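The Quiet Return of the Stone Counter

When the town museum at Flullencombe reopened its kitchen wing on 9th January, visitors spent more time at the pastry counter than at the silver. The counter is a single slab, 75 inches long, and generations of cooks rolled their dough on it. Felista Obura, who leads the museum's household collection, regards it as the most useful object in her care.

Stone has long been valued in the kitchen for its coolness. Butter stays firm on it, and sugar work sets evenly. It is also heavy, costly to move and easily harmed by lemon juice or vinegar. Many households gave it up when lighter surfaces came onto the market, and a good number of old slabs ended their days as garden steps.

Demand has begun to recover. The Vakberg workshop, directed by Johannes Mnguni, now restores slabs for private homes as well as for public collections. Each piece is washed, checked for cracks and polished in four stages. Brown and gray veining is kept wherever the stone is sound.
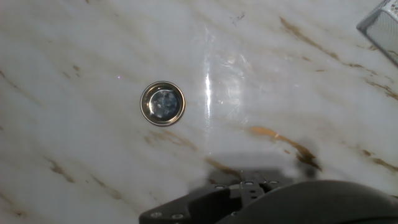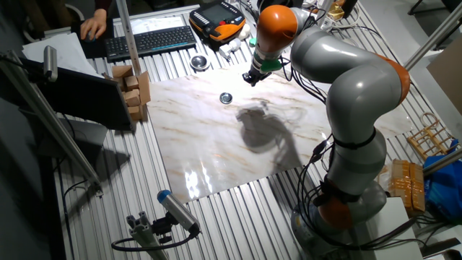
How often should a marble counter be sealed?
Most kitchens need it once a year. A counter used daily for cooking may need a fresh coat every six months.

Daily care is simple. The workshop recommends warm water, a mild soap and a soft cloth, and it advises owners to wipe up wine and fruit juice without delay. Scouring powders should be avoided, as they dull the polish.

Erhan Gezer, a baker who bought a restored slab three years ago, accepts that the surface will mark with use. His own has a pale ring near one corner, left by a cut lemon, and he has declined the workshop's offer to remove it.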